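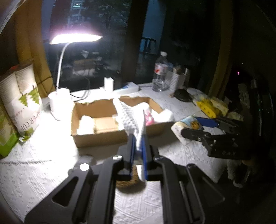 A hand-held gripper with blue pads pinches a white cloth or tissue in front of an open cardboard box. Photo: Julwood

FOR IMMEDIATE RELEASE

Prunau, 10th November

Julwood teaches robots to handle soft things, no robot needed for the teaching

Julwood, the Prunau research group for household robotics, today publishes results from Rirngate, a method for teaching robot arms to pick up cloths, tissues, soft packets and other items that won't keep their shape. Short version: 900 demonstrations, all done by people with hand-held grippers, none with a robot arm. A robot then trained on them got the cloth into the box in 70 per cent of trials. Same robot, same number of demonstrations, but recorded the usual way by steering the arm from a console: well below that. Full tables in the report.

Why soft things. A bottle is the same bottle from one minute to the next. A cloth is different every time it's put down. Folds, corners, a bit sticking up, a bit underneath. Most grasping software looks for an edge or a centre and goes for it, fine with a mug, poor with a tissue. It closes on air or takes hold of three layers when it wanted one.

What Rirngate does differently is keep the moment before the grip. Each recording is cut into short pieces and the pieces just before the fingers close count for more in training. That is where people make their small corrections, a slight turn of the wrist, a little lower, a second go at the fold. Older methods smooth these out as noise. We left them in and weighted them up.

The recordings come from 30 tables in ordinary homes in and near Prunau. Tables were used as found. Lamps on, packets and cups and cables left where they were. Nobody was asked to tidy and the lighting wasn't corrected, even where a lamp washed out half the picture. The team had expected to throw the overexposed recordings away. Kept them in for one training run as a check, and the robot did better on white cloth under strong light, so they stayed.

Each person worked with two grippers, one in each hand. The second hand matters more than we thought. People use it to steady the box, hold a packet out of the way, or start on the next item early. The present results are for one arm only, using the recordings from one hand. Two-arm training is under way and there is nothing to report on it yet.

"We spent a long time trying to get clean data and it was the wrong thing to want," said the project lead at Julwood. "The fumbling is the usefull part. If you cut out every time a person misses the fold, the robot never learns what a miss looks like."

Limits, so they're not missed. The 70 per cent figure is for single cloths and tissues placed into an open box. Stacked cloths are worse. Very thin plastic film doesn't work at all at present, the robot can't see it well enough and neither can we on the recordings. The arm is also slow, slower than any of the people who made the demonstrations. All trials were on one model of arm with one type of finger pad and we make no claim for others. A run with harder pads in April went badly and is written up seperately in the appendix.

The grippers for the trials were set up by Janssen, the Prunau workshop, which also looked after the pads. Pads wear. A worn pad slips on smooth packets and the slip ends up in the training, so pad changes are logged for every recording and the log is part of the release.

Available from today: the report, all 900 recordings, the pad log and the training code. Free for research and teaching. Commercial use by agreement. Recordings with faces or readable post in view have been blurred, please tell us if we missed one.

Next: stacked cloths, folding, and a repeat of the main trial by an outside lab, dates to follow.

Press contact: Julwood press office, Prunau. Video clips and further photos on request. Lab visits possible on weekday mornings, please ask first.

Ends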